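Robot Arms in a Shared Workshop
Handout 3: The work surface, the tool, and the things you intend to pick up
Sun 26 August

Read this before you come in. Last time we spent most of the session on wiring, and two of you now know what the emergency stop sounds like from close up. Today there are no wires, unless you undo some.

1. Start with the table

Beginners want to talk about the arm. The arm is fine. What ruins a weekend is a table that moves when the arm does. If you are building at home, the kitchen table is out, and so is anything that folds. The Hullden shop has perforated metal tables, and once you have worked on a grid of holes you will be spoiled for life. Fixtures bolt down where you want them, come off, and go back to the same spot.

Put a board on top. Bare metal is unkind to tool tips, and a tool tip will find the surface sooner or later. We like pale wood with a flat face. Check it with a straightedge in both directions and then corner to corner. Glued-up panels are good, but feel along the seams with a fingernail. A ridge you can feel is a ridge your height calibration will feel too.

2. Height calibration

Every program in the Elatska folder assumes that zero is the top of the board. It does not know you swapped the board. Redo zero after any change of board, tool or clamp, and after lunch if you left the shop open.

Jog down at the slowest setting. Stop short of the wood, slide a sheet of paper under the tip, and come down in single steps until the paper drags. Write the number on the sheet by the door. Last month's log has an entry of 2,553 in a column meant for millimeters. We have left it there as a warning. 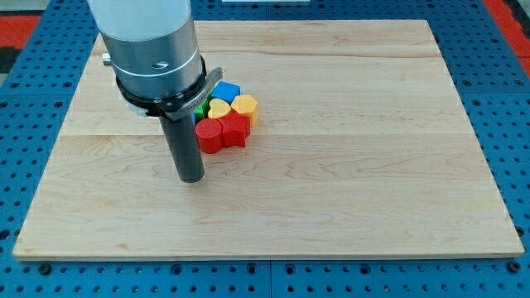
Fig. 1. Tool low over the board, with the printed shapes bunched to its right.

3. The shapes

Print your own. Files are in the folder marked Vidal, for historical reasons. Cubes and cylinders are forgiving. Hexagons are polite as long as you approach them square. Hearts and stars are where your grasp planning will come apart – a star gives you points and notches where you were hoping for two flat sides, and a heart slopes away on you at the bottom.

Do not sand off the layer lines. They give a little grip and they cost you nothing.

Spacing matters more than shape. A block standing alone is week one. Blocks pressed side by side are week three, when you learn to nudge one away from its neighbors before trying to lift it. Run the Dendau separation routine on the cube first. If it sends everything to the floor, lower the speed and try again from the top of this section.

4. For next time

Log 18 attempts on a single shape of your choice, failures included. A page with no failures will be read with interest.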